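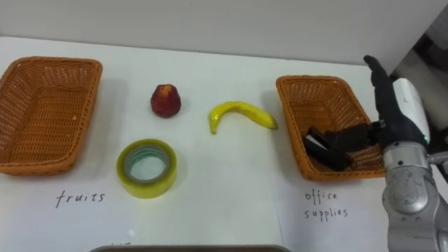 Public demonstrations of general-purpose robots should be judged by what the operator is willing to leave to the audience. I have held this view for a while, and the open day at Pronau on 25 March 2025 gave me a decent test of it.

The task on show was sorting. Two wicker baskets stood on a white table with a handwritten label in front of each, one reading "fruits" and the other "office supplies". The arm had to put each item in the basket where it belonged. The hand has five fingers, and the controlling software, which the firm calls Plemeo, takes its instruction as a plain sentence and reads the labels through its own camera. There is no stored list linking bananas to the left-hand side. That, at least, is the claim, and it is the one that matters.

Visitors tended to watch the hand. I think this is the wrong place to look. Grasping a stapler or a roll of tape on a flat, uncluttered surface is not trivial, but it has been done in many laboratories with cheaper grippers than this one. A two-jaw gripper would have managed every object in the session. If a firm wants to sell me five fingers, I would like to see a task that needs five fingers, and sorting into open baskets is not such a task.

The useful part is the decision that comes before the grasp. Somebody writes two words on paper and the machine must work out that tape goes with staplers. In a stockroom or a returns department this would save a good deal of setting up. At present, changing the categories on a sorting cell means calling the integrator, and the integrator sends a bill. Shahram Karimi, who ran the session, made this point well and at some length.
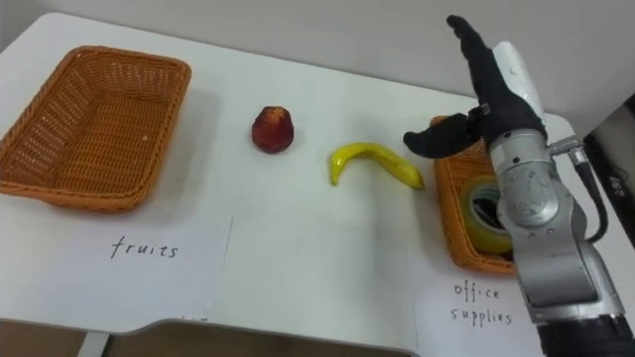 He was less forthcoming about failure rates. I asked for them and was given a figure of 157 completed placements from internal trials in December. I then asked how many had been attempted. Karimi did not have the number to hand and offered to send it. A count of successes without a denominator tells an engineer nothing, and I would ask any exhibitor, including this one, to print both on the same sheet.

I would also ask for a few changes to the format. The labels should be written by a visitor. It costs nothing and it answers the obvious suspicion that the words were chosen to suit the system. Next, the baskets should change places between runs, with the labels moved accordingly. A system that really reads will cope. A system that has learned a side of the table will not. Lastly, there should be an item which belongs in neither basket, such as a spoon. What a robot does with a spoon when offered only fruit and stationery is of far more interest to a buyer than what it does with a banana. Leaving it on the table would be a good answer. Asking would be a better one.

Kianoush Bakhtiari of Lorkirum, who buys handling equipment and was standing beside me for much of the session, disagreed. His argument was that an open day is a sales event, that 60 people had been invited, and that a public failure would be remembered long after the explanation for it had been forgotten. He would sooner see a clean run and do his own testing later under contract. I understand the commercial reasoning. It does mean that each buyer repeats the same tests in private, at his own cost, and the results are never compared.

There is a precedent for doing it the other way. At the Abbasi open day the exhibitors handed round a box of parts and let visitors pick. The cell failed on 4 of them, and the staff wrote down which ones on a board beside the machine. I came away knowing what the equipment could not do, and I recommended it for 2 sites on that basis.

Pronau has a system that may well be good. The sentence interface was clear, and the choice of everyday categories was sensible. I have asked to come back with my own paper, my own pen and a spoon, and I am waiting for a reply on that as well as on the denominator.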